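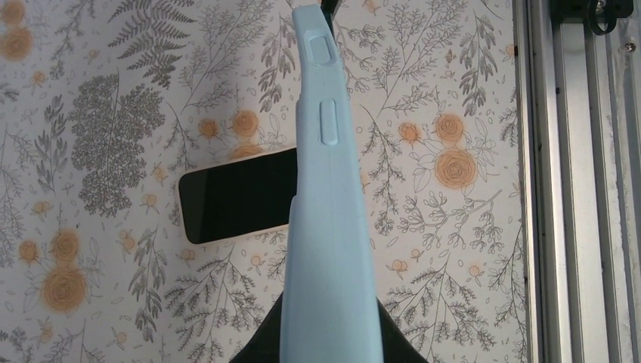 4 min read

Proposed change to the tenant deposit schedule, Gotlow Building

gotlow_office
Residents are advised that the management company, Prutance, has proposed a new deposit schedule for leases renewed after January. The deposit for a two-bedroom unit would rise to $3000. Comments may be posted in this thread and will be forwarded with the minutes.

unit91
I wish to record an objection. My lease states that the deposit is fixed for as long as I remain in the same unit. A renewal should not be treated as a new tenancy.

stairwell_b
With respect, the lease says "fixed for the term." The term ends at renewal. Section 4 is clear on this point, and residents should read it before objecting.

unit91
Section 4 concerns the return of deposits. The sentence on terms is in the rider, and the rider was not supplied to everyone.

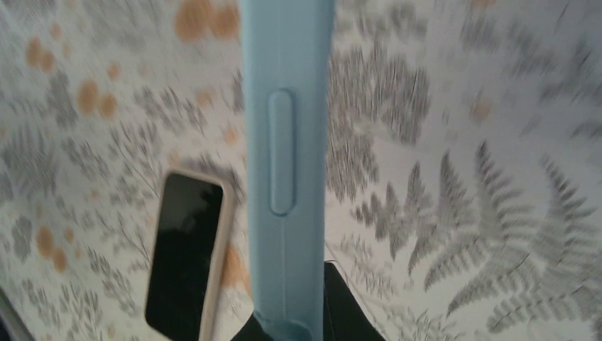 larkmoor881
The rider was supplied to me at signing, and it does not mention renewals at all. I support unit91 on this. I would also ask whether interest will be paid on the larger amount, as was the practice under Stunura.

stairwell_b
Stunura paid interest only to residents who requested it in writing. I do not object to the same arrangement now. The increase itself seems to me to be within the company's rights.

gotlow_office
The question of interest has been sent to Prutance. Copies of the rider are available at the front desk during office hours.

unit91
Please note that my objection stands until a copy of my own signed rider is produced.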